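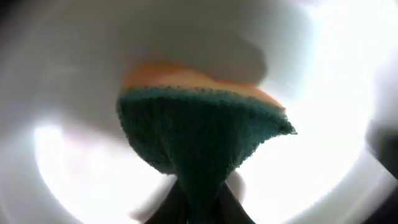

The Two Layers of a Washing-up Sponge

Features > Household > Materials

April 2023

189 shares | 12 comments

The washing-up sponge is a laminate of two materials with very little in common. The foam holds water and detergent. The scouring layer removes what the foam cannot shift. Most of the engineering lies in getting the two to stay together for the few weeks they are in use.

Foam

Most cheap sponges use polyurethane foam, made by reacting two liquid components with a little water. The reaction gives off carbon dioxide, which blows the mixture into a block. The block cures and is then sliced into sheets. At the Doltel works, blocks are left for 12 hours before slicing, as the core stays hot long after the outside has set.

Foam for washing up needs open cells. If the walls between bubbles survive, water stays out and the sponge floats without filling. Cellulose, the other common choice, is made from wood pulp with salt crystals mixed in. The crystals melt away during heating and leave the pores behind. Cellulose takes up more water than polyurethane and goes stiff when dry.

Scouring pad

The abrasive side is a non-woven web, usually nylon or polyester. Loose fibres are laid down by air in random directions, sprayed with resin and passed through an oven. The resin fixes the fibres where they cross and carries the abrasive grains, if there are any. Heavy-duty grades contain aluminium oxide, which will mark glass, acrylic and non-stick coatings. Colour is a poor guide to grade. Green often means coarse and white often means mild, but no rule binds a manufacturer to either.

The join

Pad and foam are bonded in sheet form before cutting. Flame bonding melts the face of the foam and presses the web on to it. Adhesive bonding costs more and copes better with hot water. Betell, which makes test rigs, sells a machine that bends a wet sample back and forth until the layers part. Its standard run is 4,000 cycles at 45 degrees. Karam, a supplier of own-label sponges, changed from flame to adhesive in January after failures at the corners, where peeling tends to start.

Disposal

A bonded sponge is hard to recycle, as neither layer can be recovered cleanly. Flesora is trialling a cellulose sponge with a loofah pad, stitched at the edges - slower to make, but the thread can be cut and the layers separated. The trial covers one size only.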